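Help wanted: small-things sorter, part-time, August start (maybe sooner)

Posted Tuesday, May 23, 2023

Hi! I'm Jasmina Krasniqi, I run Lalano, and I need another pair of hands. If you were the kid who dumped the button jar out on the rug and spent the whole afternoon putting the blues with the blues, please keep reading.

So what is Lalano? We're a secondhand shop for little stuff. Trinkets, beads, charms, shells, pouches, cords, tins, key rings, stickers, paper odds and ends, all the things that collect in the bottom of a drawer or a beach bag and that people can't quite throw out. They send them to us or drop them at the counter, we go through them, and we make them up into mixed packs for crafters, teachers, people who do collage and a surprising number of people who just like opening a bag of surprises. We have 3,000 packs to get ready for the fall, which is why I'm writing this on my lunch break with a sandwich in one hand.

Right now the sorting is me, Jaxon Petrenko (mornings) and Ginette Lachance (whenever she feels like it, she's semi-retired and faster than both of us). Lutfa Kodikara does the shipping in the back and would love to stop being pulled off it to come help us untangle necklaces.

What the work is like

You sit at a desk with a clear plastic bin. The bin is whatever came in, all jumbled together. You take things out one at a time, have a look, decide where they go, and keep going until you can see the bottom. Then you get another bin. That's most of the day, and I love it, but I know it isn't for everybody! 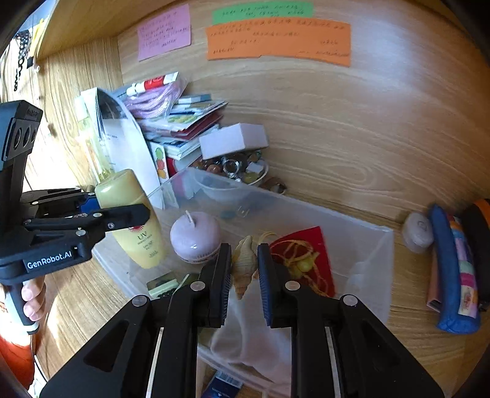
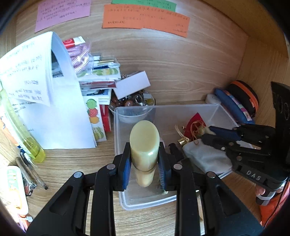
Clear bins on the desk, with cords and little pouches in among everything else.

Cords are the thing that eats up your time. String, elastic, necklace cord, the loop off an old gift tag - they find each other. I'd like somebody who will sit and work a knot loose and not reach for the scissors in the first ten seconds. (Scissors are allowed, but ask Ginette first if there are beads on it. She has opinions.)

Pouches have to be opened, every one, even when they feel flat. Shells get a little tray of their own, pointy ones in tissue. Anything that was made to hold a liquid or a cream goes to the side table, full or not, and doesn't go in a pack, no matter how cute the bottle is. Paper goes flat in the folder and please don't stack anything on it. Metal bits go in the muffin tin. If you can't tell what something is, put it in the "what is it" dish and we all guess on Friday.

Each finished pack gets 50 pieces, and we want a nice mix, so no packs that are all beads or all brown. I'll show you how I do it the first week and after that you'll have your own way.

Hours and pay

Two shifts to choose from, 9 to 1 or 1 to 5, Monday through Friday. You can do three days or five, I don't mind which, but tell me and stick with it so Lutfa can plan the pickups. Pay is by the hour and it's the same for everyone who sorts. I'll give you the rate when I call you, before you come all the way over here, because I hate when ads make you wait for the interview to find out. You get a paid two-week tryout, and if either of us isn't happy at the end we shake hands and that's that.

We're upstairs from the Landry fabric shop, on the second floor. There's no elevator, I'm sorry to say, and I've been asking the landlord since we moved in. The bus stops across the street and there's free parking behind the building if you get here before the lunch crowd does.

You should be

Okay with sitting for a good while. Good with your fingers, or patient, ideally both. Fine with a bit of sand - a lot of what comes to us has been to the beach at some point. Comfortable with a radio on, though we take turns picking the station and Jaxon's turn is a lot of talk shows.

You don't need experience. You don't need a resume either, but if you have one I'll read it. Students are welcome, retired people are very welcome, and if you haven't worked in years and are feeling nervous about it, come and have a coffee with us first and see what you think. You do need to be 18 because of our insurance.

One more thing, and I mean it kindly. If you're a collector you'll be tempted, and I understand, I have a shelf at home that I'm not proud of. Staff can pick two things a week from the sorted trays, after they've been logged. Please don't help yourself from the bins.

How to apply

Call the shop and ask for me, or come up the stairs any weekday after 2 and say you're there for the sorting job. If you'd rather write, drop a note in our mailbox by the Landry door with your name, your number and which shift you'd like. Tell me the smallest thing you own that you'd be sad to lose. It doesn't count for anything, I just like reading them.

I'll be calling people back in the order I hear from them, usually in the evening. If you get my voicemail, leave your number twice and slowly, please, the line up here is crackly.

Thanks for reading all this!

Jasmina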